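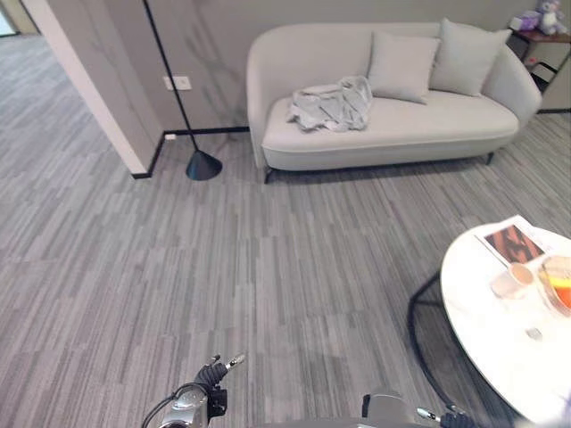

Looking after your Flulov tidying robot: frequently asked questions

Last updated June 29, 2021

How much floor does the robot need in a lounge?
A clear stretch between the robot and the sofa is best. It can work next to a coffee table, but the grippers sit low and wide when the arms are down, so watch the table base as well as the top. Round tables with a ring near the floor need extra room.

Does striped carpet matter?
It can. The floor check in the Broltix software sometimes reads broken stripes as cables. Run the check once with the room lights on and once with them off, then save both.

How do I teach it a cloth on a sofa?
Start with one that stands out from the cover. Grey on beige-grey is hard, and a cloth heaped against a cushion is harder still. Raise the edge setting from 200 to 400 before you try it. Cushions should be taught separately.

My coffee table looks washed out in the head camera view. Is the camera faulty?
Probably not. A white top under a strong light will do this. Turn the exposure down one step at a time. Paper cups and clear containers are the first things to get lost, so use those to test it.

How often should the fingers be cleaned?
Every 17 hours of running. Switch off at the base, wait for the arms to settle, then wipe the black ribbed sections with a barely damp cloth. Dry the metal fingertips – grease on them is the usual reason for dropped fabric. Do not use spray.

What about the cable beside the gripper?
It should hang in an easy loop with no kinks. If it pulls tight when the wrist turns, loosen the clip and feed a little more through.

When do fingertips need replacing?
At 500 hours, or sooner if one is bent. Change them in pairs and run the grip calibration afterwards. The Stougaard set fits all models sold since March.

One hand closes later than the other. What should I do?
Run the calibration again with nothing in either hand. If the delay is still there, save the log and send it to the Cloledlow workshop with your serial number. Please don't open the housing, as the seal can't be refitted at home.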